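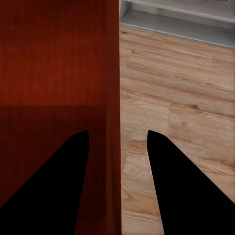

Ticket 444 — Finds database, Clollamdale dig
Raised by: Siobhán Hennessy
Status: closed

Hello all, and sorry to bother you in the middle of the season. Since we moved the finds register over to Briltus in April, the sherds from trench 2 have been turning up under the wrong layer. Everything from context 163 (the ditch fill with the burnt bone) now shows as 183, which is the medieval ploughsoil, so my lovely Bronze Age rims look three thousand years too young! The paper sheets are fine, I've been through them twice.

Reply from Ruairí Moynihan, 10.40am
Morning Siobhán, no bother at all. I've had a good look and the import read the old handwritten 6s as 8s when the Fahy notebooks were scanned. I've put the trench 2 records right by hand — could you log out, log in again and check the rims for me?

Siobhán, 2.15pm
All back in the ditch where they belong, thank you so much. The Drenisport store list still has the old number on the box labels, but I'll reprint those myself.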